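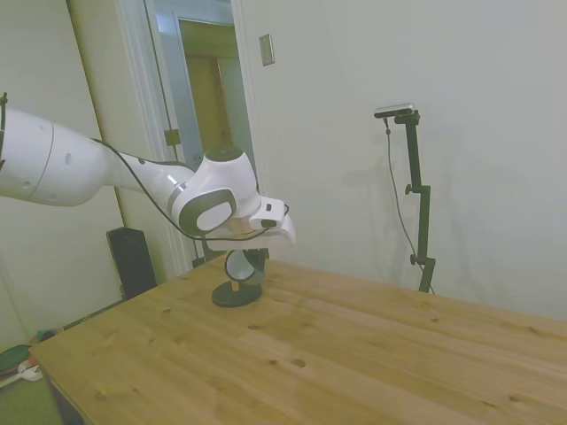
Abb. 4.1 Arm mit Greifer über einem Halter mit rundem schwarzem Fuß, dahinter eine Kamera am Stativ

Kapitel 4
Was eine Projektgruppe über Greifen lernen kann

Lesezeit: 16 Minuten

Wer eine Roboter-AG gründet, bekommt meist schnell ein Gerät und sehr langsam eine Frage. In den ersten drei Kapiteln ging es um Gelenke, Koordinaten und Sicherheitsabstände, also um Dinge, die sich nachmessen lassen. Jetzt kommt der Teil, in dem viele Schülerprojekte anfangen, sich selbst etwas vorzumachen.

Das Projekt Terby an der Gesamtschule Fernach, das uns durch dieses Kapitel begleitet, hatte sich vorgenommen, »Küchengegenstände zu handhaben«. So stand es im Antrag. Auf dem Poster für den Wettbewerb in Traltitz war daraus im August bereits ein »lernender Küchenhelfer« geworden. Zwischen beiden Formulierungen liegen 859 protokollierte Versuche, und die Protokolle sind das Beste an dem Projekt. Das Poster können Sie vergessen.

Man prüfe einmal, was »handhaben« heißen soll. Einen Gegenstand anheben? An einen bestimmten Ort stellen? Auch dann, wenn er verdreht liegt? Ein Kessel mit Holzgriff stellt den Greifer vor eine andere Aufgabe als eine Tasse: Der Griff bietet gerade Kanten, der Körper ist rund und glatt, und die Lage des Griffs sagt nur dann etwas über die Lage der Öffnung, wenn man beides zusammen betrachtet. Ein Programm, das bloß den größten blauen Fleck sucht, weiß davon nichts.

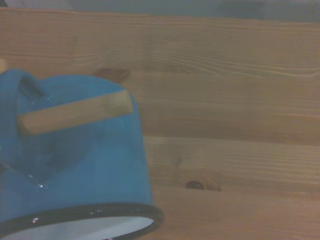 Apolinar Barrera wandte beim Korrekturlesen ein, so streng dürfe man mit Anfängern nicht umgehen, denn eine Gruppe, die zuerst alle Begriffe klären müsse, komme nie zum Bauen. Der Einwand ist berechtigt. Ich halte ihn trotzdem für gefährlich - er wird nämlich auch von Leuten benutzt, die nach zwei Jahren noch keinen Begriff geklärt haben.

Die Gruppe in Fernach meldete zunächst eine Erfolgsquote von 67 Prozent. Gezählt wurde als Erfolg, was »im Prinzip geklappt« hatte. Nachdem man sich auf eine Regel geeinigt hatte (Gegenstand abgestellt, aufrecht, Greifer wieder offen), blieben rund 36 Prozent übrig. Am Roboter war in der Zwischenzeit keine Schraube verändert worden.

Eine Tasse, die über dem Tisch hängt, ist nach dieser Regel noch kein Ergebnis. Sie kann abgestellt werden, kippen oder am Greifer hängen bleiben, und erst das Protokoll entscheidet, in welche Spalte der Versuch gehört.
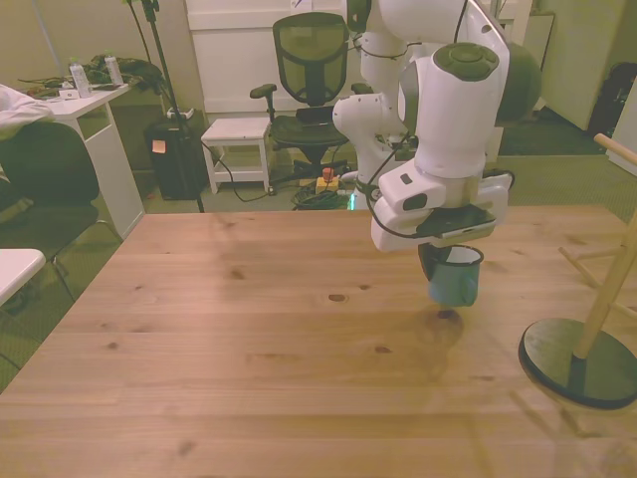 Ebenso wenig genügt es, die gelungenen Durchgänge vorzuführen. Verlangen Sie von Ihrer Gruppe die ganze Liste, auch die abgebrochenen Versuche, und lassen Sie die Regel aufschreiben, bevor der erste Durchgang beginnt. Abschnitt 4.1 behandelt die Festlegung des Erfolgs, Abschnitt 4.2 die Lage von Gegenständen. In 4.3 werten wir die Fernacher Protokolle neu aus.

Kommentare

Śliwiński: Die Sache mit den Quoten kenne ich von unserer AG. Wir haben nach der Lektüre nachgezählt und das Plakat abgehängt.

Arlo Pennington: Mir ist der Ton zu säuerlich. Die Jugendlichen haben 859 Versuche aufgeschrieben, das schafft manche Hochschulgruppe nicht. Gibt es die Protokolle irgendwo als Tabelle?

mk_lehrer: Abschnitt 4.2 fehlt in der Leseprobe, bei mir endet sie nach 4.1.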